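Prindport Reptile Rescue and Rehoming
Progress report to the Rorkasmont Fund
Grant period: second report
Submitted May 13, 2025
Prepared by Salma Helmy, rehoming coordinator

1. Where we are

The grant pays for the quarantine room at Pundunley, the vet checks that go with it, and a proper record for every animal that comes through the door. The room has been in use since January. Most of the work set out in the application is done or close to done. The outdoor tortoise pens are behind, and section 5 explains where that stands. 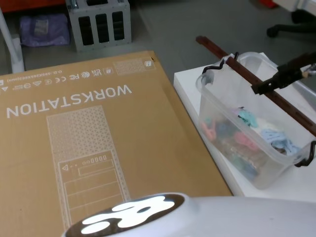
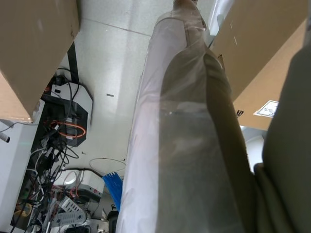
2. Intake and rehoming

We have taken in 52 animals since the room opened. The largest group is bearded dragons, followed by corn snakes and leopard geckos. We also accepted a small number of turtles, mostly red-eared sliders, which we had not planned for. They need more space and more water changes than the application allowed for, and we now ask owners to join a waiting list unless the animal is in poor health.

So far 18 animals have gone to new homes. Every adopter filled in the housing form and sent photos of the enclosure before pickup. We turned down a few applications where the tank was too small or there was no UVB lamp, and two of those people came back later with a better setup and were approved.

Snakes move fastest. Adult bearded dragons are slow to place, and the older ones may stay with us for the long term.

3. Quarantine room

The room holds separate racks for snakes and lizards, each with its own tools and water bowls. New arrivals stay until they have had two clear fecal tests. Snakes are also checked for mites at each cleaning. We had one mite outbreak, in a group of ball pythons surrendered together. It stayed on the one rack, and the animals were treated and moved out later than planned.

Thermostats were the main problem. Four of the units we bought drifted by several degrees overnight and had to be replaced by the supplier at no charge. Wilmer Quintero now reads a separate probe in each enclosure morning and evening and writes the numbers on the rack sheet. This takes extra time – we think it should stay in place for good.

4. Vet care and records

Kongkaew Animal Clinic continues to see our animals at the agreed rate. The common findings were metabolic bone disease in young dragons, stuck eye caps in snakes, and internal parasites in nearly everything. Spending on vet care is at 87 percent of the line for the full year, which is higher than it should be at this stage. The turtles account for a good part of that.

Each animal now has one record with intake weight, feeding dates, shed dates, test results and adopter details. Older paper cards are still being typed in.

5. Outdoor tortoise pens

The ground has been leveled and the fence posts are in. The buried wire along the base is not, as the first delivery was the wrong gauge and went back. Until it is down we cannot put tortoises outside, and they remain in the indoor tubs. We have kept the money for this line separate and have not spent it on anything else.

6. Requests

We would like to move the unspent part of the printing line over to vet care. The care sheets cost less than we expected because adopters prefer them by email.

We would also like your agreement to count turtles in the final totals, although they were not named in the application.

7. Next steps

Lay the wire and finish the pen gates.
Move the tortoises out once nights are warm enough.
Finish typing in the old cards.
Hold a second adopter evening at Pundunley, with a short talk on lamps and heating.

Receipts and the full spending table are attached as a separate file. Questions on the figures should go to Salma Helmy, and questions on the animals or the room to Wilmer Quintero.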